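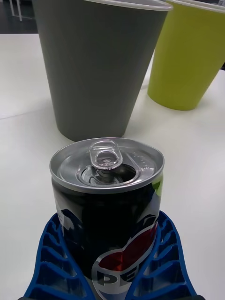 Bright blue fingers on each side of an opened soda can.

How Do You Teach a Robot to Pick Up a Can?

November | By the Plosis Kids Science Desk
Print this page | E-mail this page

Think about the last time you picked up a can of soda. You didn't make a plan. Your hand went out, your fingers closed, and you squeezed just enough to lift it.

A robot has to learn all of that. One way is for a programmer to write down every move in computer code. That works well in a factory where the same part sits in the same spot all day. It works badly on a table where things get moved. If the can is a little to the left, the robot grabs air.

So many robot teams use another way. They show the robot what to do. This is called giving a demonstration, or demo for short.

Two ways to show a robot

The first way is by hand. A person takes hold of the robot's arm and pushes it through the task, a bit like a coach moving your arm to show you how to swing a bat. The robot has sensors in its joints. They record how far each joint bends, many times every second.

The second way is by remote control. The person doesn't touch the robot at all. They move a controller, and the robot copies the moves. Some controllers look like the ones for video games. Others are small arms with the same joints as the big arm – bend the small elbow and the big elbow bends too. The long word for this is teleoperation. "Tele" comes from a Greek word that means "far," the same as in telephone.

Remote control takes practice. When you hold a can yourself, you can feel if it's slipping. Through many controllers you can't feel anything, so you have to watch closely and go slowly. New drivers at the Pirkthorpe robot workshop start with empty boxes.

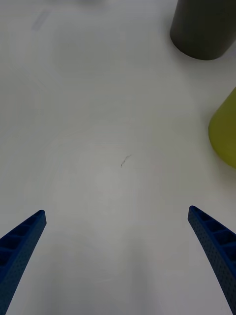
The gripper open, with nothing in it. The gaps in the fingers make a ladder pattern.

What the robot sees

A robot learner needs pictures as well as moves. A small camera can ride on the robot's wrist, near the gripper. (The gripper is the robot's hand.) It sees the fingers and whatever is in front of them, and when the arm moves, the view moves too.

A wrist camera is good for close work, like lining up the fingers with a can. But it can miss things that are off to the side. For that, a team can put another camera beside the table or above it. That one stays still and sees more of the table at once.
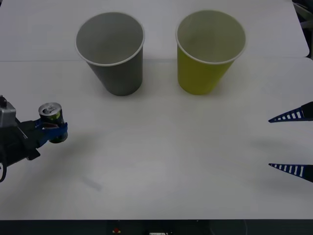 Two arms at one table. The arm on the left has the can, and the one on the right is open.

With two arms there is more to keep track of. The computer saves the moves of both arms along with the pictures from the cameras. Each save has a time on it, so the pictures and the moves can be matched up later.

How many times?

One demo isn't enough. The Pirkthorpe team gave 148 demos of its first can task. For a harder job, they plan to give 1000.

Between demos, people change things on purpose. They may slide a cup over, turn the can, or swap a gray cup for a green one. If every demo looked the same, the robot would only learn that one setup.

After that, a computer program studies the demos. It looks for links between what the cameras saw and how the person moved the arms. Then the robot tries the task alone. It often makes mistakes, and the team goes back and records more demos of the part that went wrong.

Try it at home

Put an empty cup on a table. Ask a friend to close their eyes and be the robot. Use only words like "left," "forward," and "squeeze" to help them pick it up. Next, gently guide their hand to the cup. Which way was faster?

Words to know
Demo: showing how a task is done
Gripper: the part of a robot that holds things
Teleoperation: running a machine by remote control

Contact Plosis Kids | Copyright Plosis, Flurkberg | Back to top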